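# Kitchen table gripper trials: tips that saved me bother

I've now had a good go with two hand-held grippers, the Promholm and the Cultov, clearing up after breakfast with each.
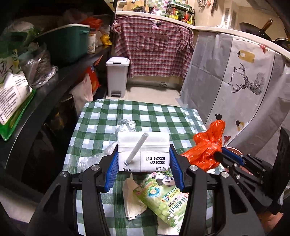 Most of what I'd read came from people with proper benches and tidy blocks to pick up, and my table is never like that, so these are the things I'd tell a friend before they start.

**Start with cartons.** A small drinks carton is a brilliant first test – light, squarish and very quick to tell you off if you squeeze too hard. Close the pads until the sides just begin to give, then stop. Practise on empties first (I mopped up plenty of milk in March before I learned that one).

**Check the pads.** Ridged pads hold cardboard nicely but they collect crumbs and grease. I wipe mine with a damp cloth and a drop of washing-up liquid, then let them dry properly. The Cultov ones came loose on me twice, so give them a wiggle before each go.

**Leave film and tissues till last.** Cling film, thin bags, paper hankies – awful, all of them! Pinch a raised fold and lift straight up. If you go in flat you'll just pick up the tablecloth, and then everything on it comes along for the ride.

**Snack packets** want gripping by the crimped end. The Promholm is better at this, I think because its arms close more evenly, though it's also the one that makes my wrist ache.

**Tighten the screws.** Go round the finger joints with a little screwdriver, snug and no more. I overdid one and the finger went stiff until I backed it off a quarter turn.

**Weigh what you lift.** Mine both get wobbly over 400 g, whatever the box says. Kitchen scales will do.

**Battery.** I swapped the camera over to a 3000 mAh pack from Forley and it lasts through a whole clear-up now. Keep the lead tucked behind your wrist or it will find the butter.

I've got a Chung pair to try next, with softer pads, and I'll add them to this page once they've done a few breakfasts.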